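Home | Notes | Projects | Reading list | Contact

Filed under: Perception and planning, Tooling

Notes on moving the Flidstead planner to timestamped views

For most of this year the Flidstead planner has taken its picture of the world from a single buffer. Each new image replaced the one before it, and the planner acted on whatever it found there. The arrangement was simple and served us adequately while the arm moved slowly. It is no longer adequate, and the present entry records what has been put in its place.

The difficulty lies in the age of the data. At the old settings an image could be 172 milliseconds old by the time a grasp was chosen. When the view comes from a gripper carried by hand over a table of cloth, that is long enough for the edge of a fold to have moved by more than the width of a fingertip.
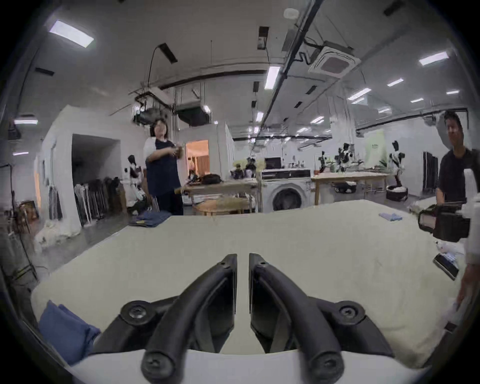 What changed in the buffer

Every image now carries the time at which it was taken, and the planner must ask for a view by time. If no view lies within 15 milliseconds of the one requested, the call returns nothing and the planner waits. Ludger Görtz wrote the first version in June and Hjørdis Lie rewrote the locking afterwards. I have kept both sets of comments in the source, as they disagree in places and the disagreement is useful.

The queue length is fixed at 40. A longer queue was tried and gave no benefit that I could measure.

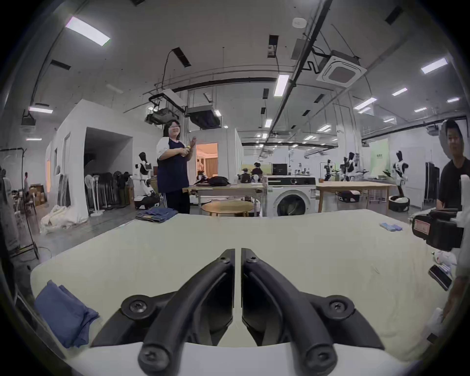 The cloth-covered table seen over the gripper fingers, with folded denim near the far edge.

Segmentation of the table top

The Hirham segmenter was trained largely on rigid objects. It deals well with small blocks on a plain surface and less well with wrinkles in a pale cover, which it is inclined to report as object boundaries. Waltraud Eichhorn proposed a second pass in which any boundary without a matching step in depth is discarded. The pass adds nearly 10 milliseconds and I consider the cost acceptable.

A separate question was how to treat the fingers, which occupy the lower part of every view. We formerly masked them with a fixed outline. The outline is now computed from the reported opening of the gripper – a small change, but one that removed a whole class of false contacts from the logs.

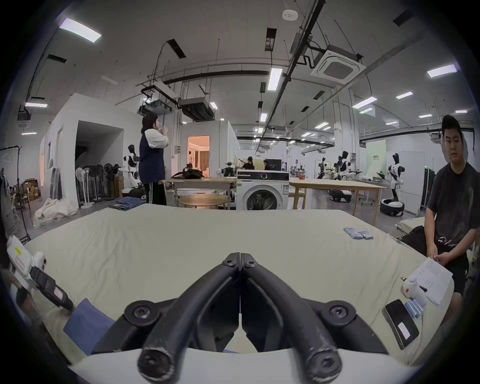 Light blue blocks and a folded blue cloth on the cream cover. Wear marks show along the outer edges of the fingers.

Replay and logging

The replay tool, Nindidach, has been altered to match. It formerly played images in order of arrival, so that a fault caused by a late image could not be reproduced from its own log. It now keeps arrival time and capture time in separate columns and can play by either. Logs recorded under the old format will still open, but the capture column will be blank.

Birgit Kleinschmidt has asked whether people in the background should be blanked out before the segmenter runs. My view is that the crop to the table plane should come first and that the matter can then be looked at again. The code for the crop is in the Borbély branch and has not yet been merged.

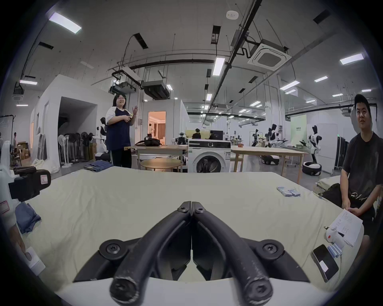

Flidstead, 10 November 2020

The new buffer is now the default on the main branch. Anyone who depends on the former behaviour may restore it with the legacy setting, which will be kept until the crop has been merged. Corrections to the text above should be sent through the contact page.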